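How to Compare Two Gripper Pads Without Fooling Yourself

Posted in September by the Bustos bench desk
Last updated: September, mid-afternoon

Print this page | E-mail this page

Every pad is the best pad when you test it on the object you like. We ran the Sindow textured pads against the plain Plaltero ones that way for a month and learned mostly that we enjoy picking up foam blocks.

Start with the objects. Choose 7, and make at least two of them annoying: a bottle with some water in it, a pen holder, anything with a lid. Write the list down before you touch a gripper, or you will quietly drop the ones that embarrass your favorite.

Fit the first set of pads and close the jaws on nothing. If the tips don't meet evenly, fix that now. Wipe the pads with a dry cloth. Textured faces hold on to dust like a grudge. 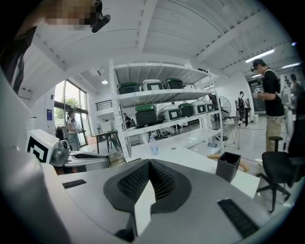 Set the closing force once, in the Clultura controller, and leave it alone. The force slider is where most comparisons go to die. If one pad needs more squeeze to do the same job, put that in the notes and let it count against the pad.

Do 100 picks per pad set, mixing the objects. Lift, hold for 3 seconds, put down. A pick is good if the object stays put for the whole hold. "It nearly stayed" goes in the fail column, however charming it was.

Then swap pads and repeat with the same operator. Allow roughly 2 hours for the lot, more if the bottle leaks.

When the two scores land close together, run the annoying objects again before you order anything. Ours did, and we reran them after lunch with the blinds down, because the wrist camera hates low sun.

Print this page | E-mail this page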